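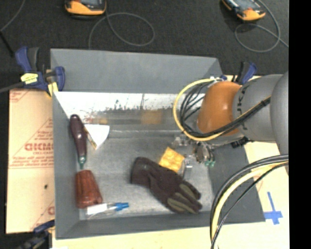

A gray bin with a work glove, a toy block and a few tools in it.

Every house has a bin like it. It starts out as the place for the screwdrivers, and a few years later it holds a glove, a building block and a marker, and the screwdrivers are in three other rooms.

Gilberto Lozano has cleared out a lot of them. He runs Piniver, a home and workshop organizing business he started out of his garage in Gasser, and he says the mixed bin is the job people put off longest. A closet can be done on a rainy afternoon. A bin of loose things asks for a decision every few seconds, and most of those decisions are about something worth less than a dollar.

"People want to start by buying dividers," Lozano says. "I make them wait. You don't know what size you need until you know what you own."

His method begins with an old bedsheet on the floor. The whole bin gets tipped onto it, and the empty bin is wiped down and put out of reach so that things can't drift back in. Then he sorts by where each item is used. A glove goes with the yard things or the shop things, depending on who wears it. Markers go to the desk after a quick scribble on scrap paper, and the dead ones go in the trash. A toy block goes back to the kid's room that day, in somebody's pocket if necessary.

Tools come last. Lozano checks the handle for looseness and the working end for rust, and hangs up anything used more than once a month. What remains can live in the bin, handles all facing the same way. He allows 90 minutes for a bin the size of a laundry sink and has rarely needed more.

Kevin Ayala, a retired machinist on Edik Street, called Piniver last December after he bought a tape measure and came home to find he already had four. He had kept everything in metal bins since he set up his shop, and the bins had the scars to show for it. Lozano talked him out of replacing them. Scuffed metal holds tools as well as new metal does, and a rubber mat on the bottom cuts down on the noise.

What changed was the labels. Ayala now has one bin marked "Not mine," for whatever his grandchildren leave behind, and it gets emptied when they visit. Gloves hang in pairs from clothespins on a wire over the bench. Singles stay up there for a month, then get cut into rags.

"I still throw things in the wrong one," Ayala says. "But I can see the bottom now."

Lozano charges $62 an hour and brings his own bedsheets. For people who would rather do it themselves, Piniver sells a set of blank stick-on labels called Pinis, though he says masking tape works fine. The glue on both gives up in an unheated garage, so either way, plan on writing them again in the spring.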